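Securing a house and shed after a break-in

The notes below cover the first day or so after a burglary and the repairs that follow. They assume a timber-framed house with a detached shed or garage. If there is any chance the offender is still inside, stay out and ring the emergency number from the street or a neighbour's place.

Before the police arrive

Leave doors, drawers and window latches as found. A wiped bench or a swept floor can't be fingerprinted afterwards. Keep children and pets to one room that was not entered. Photograph each room from the doorway, then the point of entry from both sides, with a ruler or tape next to any pry mark.

Don't handle tools left behind. Burglars often use whatever is lying in the yard, so a screwdriver you recognise as your own may still have been used on the door. If something has to be moved out of the rain, wear clean gloves and put it in paper. Plastic traps moisture and can spoil traces.

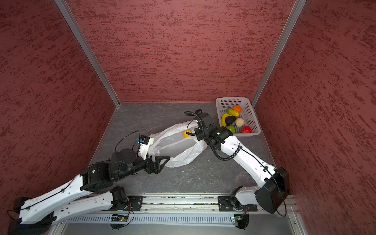 Writing the property list

Work through one room at a time and write down make, model, serial number and purchase date. Leave a blank where you don't know and fill it in later from receipts or warranty emails. For power tools, the serial number is usually on a plate near the motor housing. Note the event number on the first page of the list, as the insurer will ask for it.

Check the less obvious items: spare keys, the garage remote, passports, chequebooks, the charging dock for a missing phone. If a remote has gone, clear the opener's memory and pair the remaining ones again the same day. The Drindoletti 221 opener does this with a long press on the learn button – other units vary, so look in the manual.

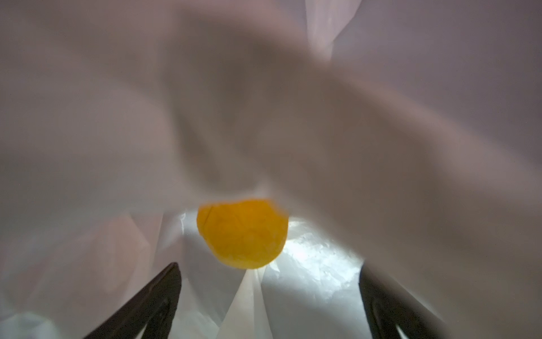

Repairing a forced door

Most forced timber doors fail at the strike plate. The factory screws are short and hold only in the jamb lining. A repair that uses the same screws in the same holes will fail at a lower load than the original.

1. Remove the strike and clear out split timber with a sharp chisel.
2. Glue and clamp the split. Leave it overnight.
3. Plug the old holes with glued hardwood dowel and trim flush.
4. Fit a longer plate with screws that pass through the lining and packers and bite well into the stud.
5. Close the door and check that the bolt throws fully. A deadbolt that stops part way can be pushed back.

Replace at least 2 screws in each hinge with long ones at the same time. On outward-opening doors, add hinge bolts, or fit hinges with fixed pins.

Change the cylinder if any key is unaccounted for. Prantl cylinders are sold keyed alike, so front and back doors can be done together without carrying a second key.

The shed

Padlocks get the attention, but the hasp is normally the weak part. Use coach bolts through the door with large washers and nuts on the inside. Wood screws with exposed heads can be undone in under a minute. A closed-shackle padlock leaves little room for bolt cutters.

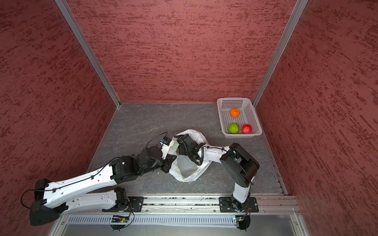
Fit a ground anchor if the shed holds a mower or bikes. Set it in concrete, or bolt it to the existing slab well away from the edge. Chain through the frame, not the wheel, and keep the chain short enough that it can't lie on the ground and be cut against it.

For lighting, a 700 lumen sensor light is enough for a side path. Mount it above reach and angle it down so it doesn't shine into the neighbour's bedroom. The Zorero battery model is adequate under an eave but runs flat quickly on a busy street frontage. Set the timer to 3 minutes.

Engrave tools with a licence number and state abbreviation, on the body and again somewhere less visible. Recovered property with no mark on it is difficult to return.

Contact Jurkness Home Notes | © Jurkness | Page revised 2022-03-15 | Back to top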